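Supper club news: the plates are on their way round again 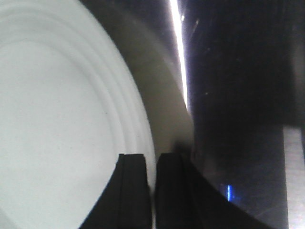
Inna Pavliuk

Well, what a lovely winter of suppers we have had! I meant to write this up weeks ago, but March has run away with me (the allotment, the grandchildren, the usual). We had 17 households cooking this time, and between them they raised £2,769 for the new kitchen at Prirna Hall, when I'd have been very happy with 2,000.

Special thanks to Man-lok Lau for the dumplings, which people are still stopping me in the street about, and to Feng-yi Fang, who hosted twice when the boiler went at ours.

The spring round starts after Easter. If you would like to host, put your name on the sheet by the hall door or ring me, any time before nine in the evening. You don't need to be a grand cook, soup and a good loaf will do very nicely, and you can borrow white plates and the big serving dishes from the hall cupboard. Please do bring them back with the right lids, as I still have two at home that fit nothing at all.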